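Can a robot fix my computer yet?
June 9, 2022

My brother-in-law asked me at dinner when he would be able to buy a robot that does the dishes. I repair office computers for a living and he thinks that makes me the person to ask. I told him I didn't know, and then I spent a few evenings reading and a day at a shop that is trying it out, so this is what I have.

The home side first. The machines that work in houses do one job on a surface that somebody has already made simple for them. A robot vacuum is fine on a floor with nothing on it. Ours is from Likmont and it does the downstairs well if I pick up the phone chargers first. Picking up the phone chargers is the chore I would pay to get rid of. Folding shirts, loading a dishwasher and wiping a counter with things on it all exist as demonstrations, and I have watched plenty of them. Many are sped up, so check the corner of the video for a number. One I watched was marked 4x, and even then the towel took a while.

The shop floor is further along, as long as the same part shows up in the same place. Bolting, welding, stacking boxes on a pallet, that has been normal for years. What I wanted to know about was my own trade, where every machine that comes in is a little different from the last one.

Dwight Cormier runs the bench at Sisodia, a refurbishing outfit that takes in office desktops, strips them and sells the good parts. They handle over 3000 a year. He has had an arm on one bench since February, and the job they are trying to teach it is memory: find the slots, work the latches, take a stick out, put a stick in. I do this without looking. It takes me a few seconds a stick, and I have never once thought of it as difficult.

Watching a machine go after it changed my mind a bit. The slots are narrow and the latches are small. There are cables along the side of the case that you would push out of the way with the back of your hand, and an arm doesn't have the back of a hand. It also has to fit its own fingers into the case with everything else that lives in there.

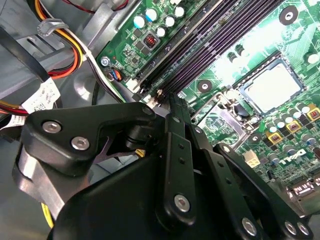
What Dwight's numbers say

He keeps a log on a clipboard. The last batch he showed me was 62 tries at pulling a stick, and he marked a little more than half as good. A good one means the stick came out, nothing was bent and he didn't have to reach in. Putting a stick back is worse, and he hasn't bothered to write those down yet.

His opinion is that pulling parts will be useful to him before long, since a scrapped board doesn't care if a latch breaks. Installing is another matter. I think he's right about that.

So my answer for my brother-in-law is that he should keep buying dish soap. I'll go back to Sisodia when Dwight has a log for the installs, and I'll post the numbers if he lets me.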